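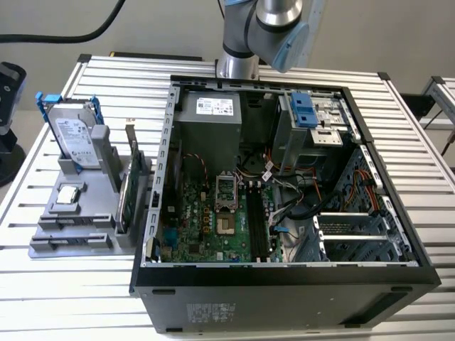 Workbench with computer case

Is the Nandier ground blind worth 200 dollars?

Silvana Peixoto
Looking at the Nandier hub blind for turkey season next March. The listing on Itemix says it is "fully waterproof" and "scent proof," and I don't believe either one. It weighs 19 pounds in the bag. Has anyone sat in one through a real rain? My last blind said waterproof too, and I spent a morning with a puddle in my lap. I also wonder how a blind with six mesh windows holds in scent.

Onyeka
Waterproof fabric, maybe. Look at the stitching before you pay. The roof seams on mine weren't taped, and after an hour of steady rain they dripped right over the chair. I ran seam sealer along them twice and that helped, though I'd still call it water resistant at best. Ignore the scent claim and set up downwind if you're after deer. Turkeys won't care about your scent anyway.

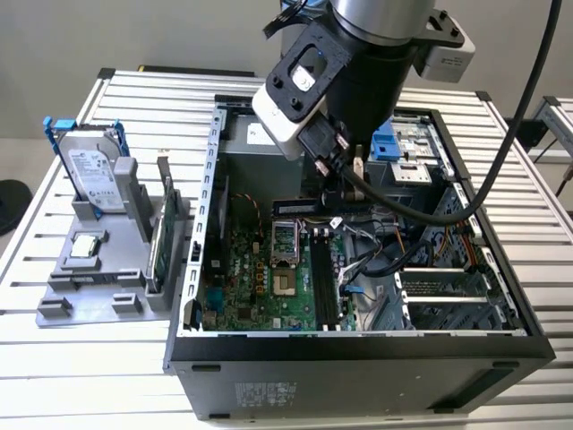 Also, the stakes in the bag are junk. They bent in hard clay, so budget for better ones. I paid 58 on clearance and wouldn't go much higher.

Cakeo
mine is fine, never leaked. only had it out in dry weather so far though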